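Home | Race Info | Register | Results | Support

Meredith Harvest Run, online registration
Ticket 1564: bib numbers missing from confirmation emails
Status: open, workaround in place

Opened June 26, 2025. Runners who signed up for the November 5K through the Flulteo form get a confirmation email with a blank bib field. Payment goes through and the runner shows up on the start list. So far 72 entries are affected, all of them family entries.

Checked first: the email template. The bib tag is spelled correctly and single entries fill in as they should.
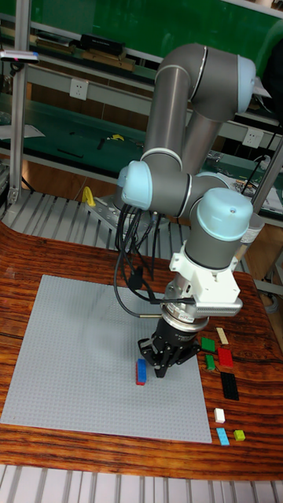

Checked second: the family discount code. Removed it from a test entry with two adults and one child. Bib field still blank, so the code is not the cause.

Checked third: the order of steps. For family entries the email goes out before the Cluvurance waiver is signed, and bibs are only assigned after the waiver. Single entries sign first. Set a delay of 20 minutes on the family email and ran the test again. Bibs came through for the two adults. The child's was still blank.
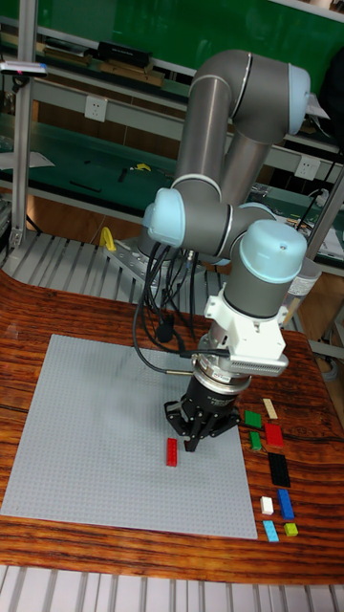 Robot arm and gripper over a light gray LEGO baseplate.

Reply from Clolteck support: runners under 18 are held in a separate list until a parent confirms the waiver by email. They suggest sending one message per family after the last waiver is in. We have asked them to turn this on for our event. 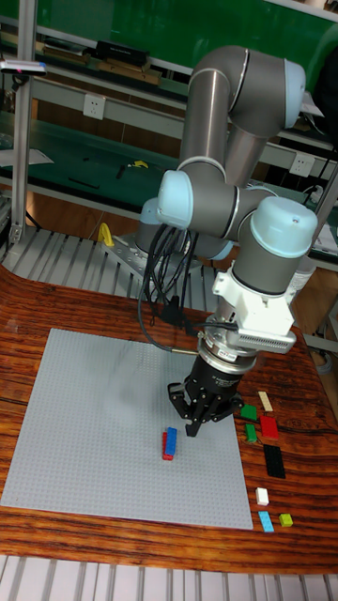
Packet pickup still needs a fix for the families already entered. Bibs will be handed out by last name at the kids' table, and the activity there keeps its sign-up sheet separate from ours.

Next step: resend to all affected entries once Clolteck confirms the change.

Contact race support | © 2025 Meredith Harvest Run | Back to top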